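Pruvthorpe Textiles Board > Laundry and Care > Grey cotton shirts twisting at the side seam

kendow_knits
2020-07-16
Single jersey T-shirts, 100 per cent cotton, grey. After the first wash the side seams have moved towards the front. Cut was on grain as far as I can tell. Is this the wash or the cloth? 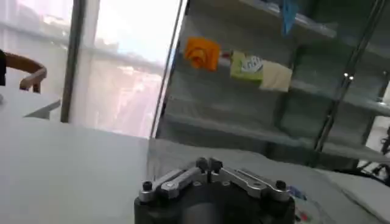

Line dried, no tumble. Detergent was an ordinary non-bio powder at 40.

F. Haverford
It's the cloth. Single jersey from single yarn carries residual twist, and the first wash releases it. Measure the seam displacement at the hem and divide by the body length. Over 9 per cent I would send the roll back.

amegashie
Disagree in part. Spin speed matters too. I had shirts from one roll that skewed badly in a fast machine and hardly moved in a slow one.
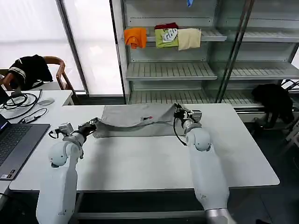 Lay the shirt flat and let it relax overnight before you measure. Pulling the hem straight by hand gives a false low reading.

F. Haverford
Spin speed changes when the skew appears. It does not change where it ends up. Wash the slow ones five more times and measure again.

Ekua Yakubu
We did that at Bemamero in June. The slow-spun shirts caught up by the fourth wash, so I side with Fitzgerald. Resin finish reduced it but the handle was worse.

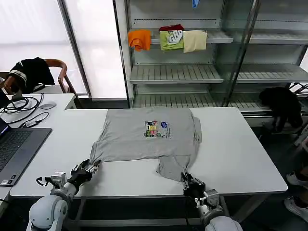

Printed fronts are a separate problem. The ink holds the chest area still while the cloth beneath it moves, and you get puckering at the edge of the print. Test a plain one first.

amegashie
Five washes on one roll is not much of a test.

kendow_knits
Mine measures under the limit after relaxing. Keeping the roll, will try plied yarn next.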